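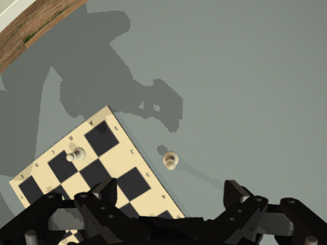 Chessboard on a grey table, with a shadow across its top corner

List home | Threads | Search | Subscribe

Re: Orko drill packs – worth the extra?

Carola Heitmann wrote:
> Echevarría have the new Orko pack at a good price until the end
> of August. The leaflet says 30 per cent more holes per charge
> and 2,000 charges before it fades. I'm tempted to get 2 for the
> workshop. Has anyone tried one?

I haven't, and I'd want to know what sort of hole before I paid for more of them. Softwood with a small bit, I expect. My old Bostis pack came with a promise of 823 screws on one charge. I gave up well short of that, putting decking down in the cold, and they weren't even long screws.

As for 2,000 charges, the guarantee runs out long before you or I could test it. Who charges a drill every day for years? Ask the shop what they'll do if it won't hold a charge after the second winter – and get it in writing.

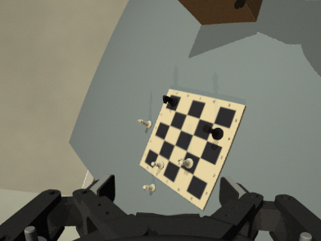

Cream and charcoal board with black and white pieces

Does your charger take the new pack, by the way? The leaflet Skondgate sent me has that in tiny print on the back, and it looked to me as if the older charger was left out. That would eat up any saving.

I'd buy one, run it flat a few times on proper work and then think about the other.

0 comments | 2 shares
Contact the list owner | Back to top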